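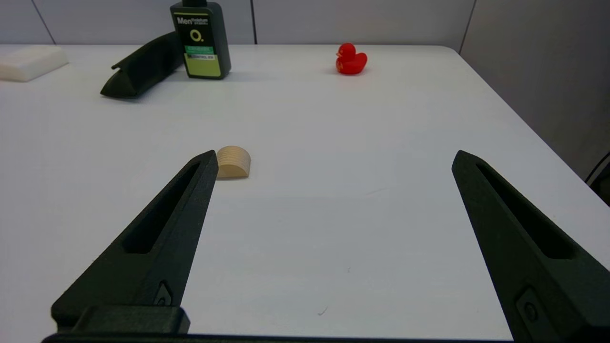 ## Two Fingers, One Slot Each

The wrist camera on the Okport bench sees the gripper's own fingers before it sees anything else. They take up the lower half of its view, dark green and matte, angled toward each other over a white table. Past the left tip is a small half-cylinder of pale wood, partly hidden by the finger that is supposed to pick it up.

Yasaman Naseri considers that overlap the main result of the comparison so far. Her group set out to choose between two parallel grippers, the Coven and the Flaseck, for a light-assembly cell. The grippers themselves turned out to be close. Finger shape and camera placement account for most of the difference in the log.

Each gripper was run on the same arm with the same controller, for a total of 692 scored grasps. A grasp counts if the part is lifted 100 millimeters, held for 5 seconds, and set down without a change in orientation that the controller failed to report. Dropped parts and parts pinched at one corner are scored separately, as the remedies differ.

The fingers are Golestani's design, long and tapered, with a narrow recess running most of the length of each one. They bolt on near the base, so a pair can be swapped without recalibrating the arm. The camera offset does have to be checked again. Naseri's group skipped the check once, lost an afternoon of data, and now keeps it in the startup script.

### The block

The half-cylinder is a harder part than it looks. Gripped across the flat ends, it behaves like any other small block. Gripped across the curve, the contact patch on each side sits low, near the table, and a finger that closes a few millimeters high will ride up the arc and push the part down. The Coven closes faster and did this more often. Slowing it to match the Flaseck removed most of the gap, at a cost in cycle time that Naseri calls acceptable for assembly and too high for sorting.

A rubber duck and a bottle, both standing toward the back of the table, present other problems. The duck is small and red, with no parallel faces. The bottle is dark green, close in color to the fingers, and the segmentation model has at times merged the two when a fingertip passed in front of it.

### Moving the camera

Wrist mounting keeps the camera close to the part at the moment of contact. It also means that a part near a fingertip is partly blocked, and the blocked edge is often the one the controller needs. The group tried raising the mount, which opened the view between the fingers and lost the tips at full close. Tilting it forward gave a better result, and the current bracket is a compromise between the two.

Finger life is still open. Golestani's target is 4,000 cycles per pair before the tips are measured for wear, and neither set has reached it. The next round, planned for December, repeats the block trials with a shorter finger and leaves the camera where it is.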